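The planner has opinions about doors

I spent most of August teaching a simulated robot to get around a simulated apartment, and by the end I knew that apartment better than my own. Grarasmont, our planner, could plot a route across it in no time. It just wouldn't go through a doorway.

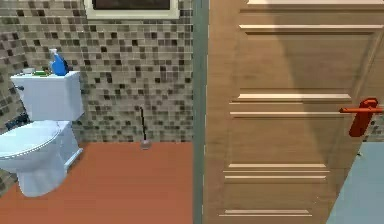
The cost map was padding every obstacle by 13 centimeters, and a door standing partly open is, to a cost map, a wall with ambitions. Volodymyr Romaniuk said to cut the padding to 7. I did, and the planner went through doors and also, on one run, a chair.

So I started logging the arm's own pose at each replan, which I should have done in week one.

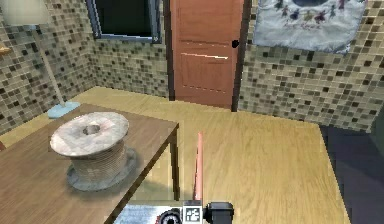 Turns out the collision checker was using a transform one tick old. Every stop was late by a hair, and the fat padding had been hiding it. I fixed the timestamp, put the padding at 9 and kicked off 3,452 runs overnight.

Up to 3,000 of them look fine, depending on how you feel about brushing a table leg. 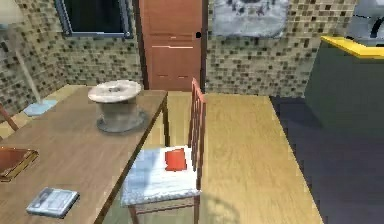
Lukian Sydorenko feels strongly about it. He wants a separate cost for furniture, and I have a branch open with his name on it and no code in it yet.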